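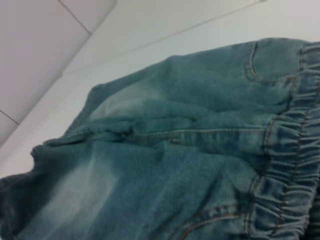
*Wrist cam view, elastic-waist jeans on the white surface*

**Gripper faults on elastic waistbands, fine on everything else**

We run a folding cell with a Plikus two-finger gripper. T-shirts and towels go through all day. Give it jeans with a gathered waist and it grabs a ruffle, pulls, and stops with "grip force exceeded." Yesterday the fabric snapped back and the arm tripped its collision stop with my coffee well inside the fence, where I now know it shouldn't be. 8 faults before lunch. Force limit is 600, whatever unit that is. Ideas?

*Gøran Moen*

---

**Bergeron**

Raise the limit to 819. Worked for me.

---

**Marion Farquharson**

Please don't raise the limit. It's the one part of your cell that's behaving sensibly.

The pick planner likes ridges, and a ruffled waistband is nothing but ridges. It picks one, the elastic stretches, the force climbs until the stop kicks in. Mask off the waistband and make it pick on the leg or the long seam. Then slow the lift - ours at Furley is at half speed for denim and the faults went away, apart from one I blame on a zipper.

Also, lock the gate before you restart. Coffee goes outside.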